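Undbridge: Häufige Fragen zur Steuerungssoftware für die PC-Demontage

Stand: Februar, gepflegt von Knut Lammers und Aileen Tiongson

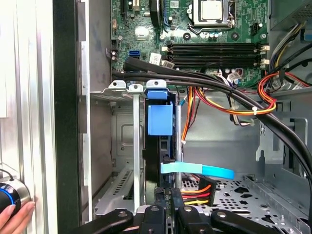
Undbridge ist unser Softwarepaket für Roboterarme, die alte Rechner zerlegen sollen: Laufwerke lösen, Stecker abziehen, Speicherriegel entnehmen. Wir arbeiten jeden Tag damit und freuen uns riesig über jede Frage, die hier noch fehlt!

Warum ausgerechnet alte Desktop-Rechner?
Weil kaum ein Gehäuse dem anderen gleicht und trotzdem immer wieder dieselben Bauteile auftauchen. Für die Bahnplanung ist das ein Traum: starre Bleche, enge Laufwerkskäfige und dazwischen Kabel, die sich bei jeder Berührung verschieben.

Woher weiß der Planer, wo der Greifer hindarf?
Das Modul Kingi baut aus den Bildern der Handgelenkkamera eine Belegungskarte und frischt sie während der Anfahrt laufend auf. Blech und Platinen gelten als harte Hindernisse. Kabel bekommen eine eigene Klasse mit weichen Kosten, der Arm darf sie also streifen, aber nicht einklemmen. Huia Hollis hat diese Trennung eingebaut, und seitdem macht das Planen in vollen Gehäusen richtig Spaß.

Erkennt Kingi auch Entriegelungen und Laschen?
Ja, sofern die Form einigermaßen frei liegt. Farbe hilft (blaue Kunststoffteile auf grauem Blech sind dankbar), trainiert wird aber bewusst auch mit Graustufenbildern. Mitgeliefert werden 700 annotierte Aufnahmen, davon 400 mit teilweise verdeckten Bauteilen.

Wie schnell rechnet der Planer neu?
Die Vorgabe sind 5 Neuplanungen pro Sekunde. Wer eine kräftige Grafikkarte hat, stellt den Wert in der Datei planer.conf höher. Bitte danach einmal die Verzögerung der Kamera neu messen, sonst hinkt die Karte dem Arm hinterher.

Läuft das nur mit einem 6-Achs-Arm?
Getestet ist es mit 6 Achsen. Heather Lockyer probiert gerade eine Variante mit einer zusätzlichen Achse aus, der Zweig heißt »udham« und ist noch ziemlich wackelig. Mitmachen ausdrücklich erwünscht!

Kann ich Bewegungen von Hand vormachen?
Klar. Das Aufnahmewerkzeug speichert Gelenkwinkel, Greiferöffnung und Kamerabild mit gemeinsamem Zeitstempel. Im Betrachter lässt sich jede Aufnahme Schritt für Schritt abspielen und an beliebiger Stelle schneiden.

Der Greifer bleibt vor dem Laufwerk stehen. Was tun?
Meistens ist der Sicherheitsabstand zu groß eingestellt. Im Betrachter die Ebene »Kosten« einblenden: Ist der Zugang komplett rot, den Abstand in kleinen Schritten verringern und zuerst in der Simulation testen.

Gibt es fertige Modelle zum Ausprobieren?
Die liegen auf Vendadach, unserem internen Server. Zugänge richtet Lorraine Faulkner ein, normalerweise noch am selben Vormittag.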